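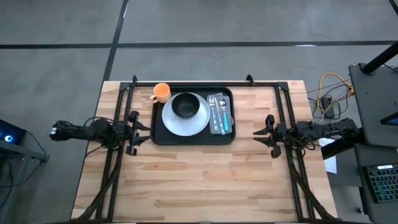
Evesano Manipulation Group — Bench Diary

Tuesday

In at eight. Prakash Nambiar had left a note on the keyboard overnight: left arm stopped twice during the evening block, same fault both times, see log. The log says overcurrent on the left gripper. It doesn't say which way the fingers were moving when it tripped, and that was the thing I wanted to know.

The task on the bench this week is the place setting. Tray, plate, bowl on the plate, mug at the corner, napkin on the right with the fork, knife and spoon on top of it. The arms set it, the arms clear it, and we reset by hand when they get it wrong. The Stustell software counts every attempt. It was at 1074 when I sat down.

Started with the easy things. Power supplies fine. Emergency stop fine, pressed it and released it from both sides of the table. Joint temperatures normal for a cold start. Homed both arms, opened both grippers, brought the left one in low beside the tray and left it there while I read back through the night's entries.

First fault came on attempt 133 of the evening block. The left gripper was going for the rim of the tray to pull it square. The planner had the rim where the camera said it was, and the fingers closed on it, and the motor current kept climbing after they should have stopped. The drive cut out and the arm held position. That part worked as it should. The second fault was on the mug handle, and I don't like that one as much. The drive tripped, but the arm sagged before the brake caught it. Prakash wrote "small drop, nothing broken." A small drop with a hand under it is a different matter, and we do put our hands under there on resets.

Called Luminița Preda at ten. She wrote the gripper limits and remembers them better than I do. She asked if anyone had touched the config after the update. I said no. Then I looked and somebody had, and it was me. When I loaded the new Vetitero finger profile last week I took the default force limit with it, and the default is for the heavier gripper. So the left side has been squeezing past what it should before cutting off. The right side still had the old profile, which explains why it ran clean all week.

Put the old limit back on the left. Wrote the number on tape and stuck it inside the cabinet door, where I will see it next time.

That takes care of the overcurrent. It does not take care of the sag. The brake is supposed to engage the moment the drive drops, and the log shows a gap between the two events. Luminița thinks it is a setting as well, a delay that keeps the brake from chattering on short dips. I think the brake could be worn. We agreed to test it before arguing any more.

Lunch at the desk.

Afternoon: cleared the bench, raised the left arm to a mid pose with nothing under it, and cut the drive from the console. It sagged. Did it again with the delay set to zero and it still sagged, less than before. So we are both partly right, or there is something else in there. Ran the same test on the right arm and it held with no movement I could see. I also went over the cable bundle on the left while the power was off, in case a brake wire was pulling when the elbow bends. Connectors were seated and I found no damage on the part I could reach. The section by the shoulder needs the cover off.

Sent the traces to Bhat, who supplied the joints, and asked for a replacement brake module and a price. No answer by five.

Until the part comes, the rule is no hands inside the rails unless both arms are parked and the stop is pressed. Resets will be slower. I wrote it on the whiteboard and told Prakash when he came in for the evening. He asked if he could keep collecting with the right arm alone. I said yes, with the left one parked down and powered off, and only the spoon and fork moves, as the tray pull needs both sides.

He also asked if the two bad attempts should come out of the set. I marked them as faults and left them in. The earlier ones from this week bother me more, the ones where the left gripper squeezed too hard and didn't trip. They are logged as good. Somebody will have to go through the current traces and flag them, and I suppose that is me.

Tomorrow: shoulder cover off, check the brake wiring, call Bhat if they haven't written. Compare every line of the left and right configs and not only the force limit.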